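Gripper comparison in simulation — pre-run checklist with comments
Project: Ullirmont
Filled in by: Amerley Abubakari
Date: August 29, 2025
Grippers compared: Harkano (parallel), Guvanell (parallel, longer stroke)

Please write OK, NOT OK or N/A on every line. If it is NOT OK, a comment is required.

1. Scene and controller
1.1 Scene file is the same version for both grippers. OK
1.2 Controller set to Kyei, default gains. OK
Comment: last time someone left the gains from April. I have saved a copy under a new name, please do not overwrite it.
1.3 Physics step the same in both runs. OK
1.4 Random start positions switched on. NOT OK
Comment: they were on for Harkano and off for Guvanell. Corrected before the first counted run.

2. Arms
2.1 Joint limits loaded for left and right arm. OK
2.2 Self-collision check is active. OK
2.3 Emergency stop key halts both arms. OK
Comment: tested 12 times. It stops the arms, but the log continues to write for 2 seconds. I would like this in the manual.
2.4 Home position does not touch any furniture or wall. OK

3. Grippers
3.1 Opens and closes fully with no load. OK
3.2 Force limit set to 30 N. OK
Comment: Guvanell arrives with a higher value in its file. Check it every time you reload the model.
3.3 Finger surface friction is equal for both models. NOT OK
Comment: the values are different and I do not know which one is correct. I asked the supplier of the model — no answer yet.
3.4 Fingers keep clear of door frame and shelf edges. OK, with remark
Comment: the planner counts the finger length from the wrist, so a small error there becomes a big one near an edge.

4. Cameras
4.1 Body camera and wrist camera both give a picture. OK
4.2 Open fingers are visible in the wrist view. OK

Body view first, wrist view second: 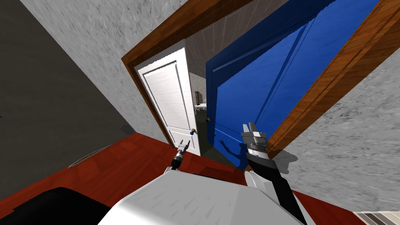
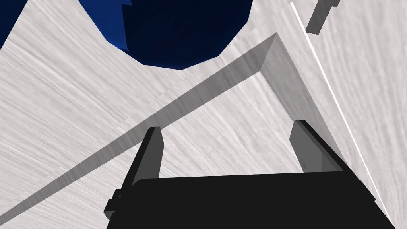 4.3 Camera names in the log match the camera names in the scene. OK
4.4 Colour and exposure settings are locked. N/A

5. Before you start the long batch
5.1 Disk has space for 200 runs. OK
5.2 Point 3.3 is solved or accepted in writing. NOT OK
Comment: I will not start the long batch until this is clear. Short trials are allowed, but please mark them "not for comparison".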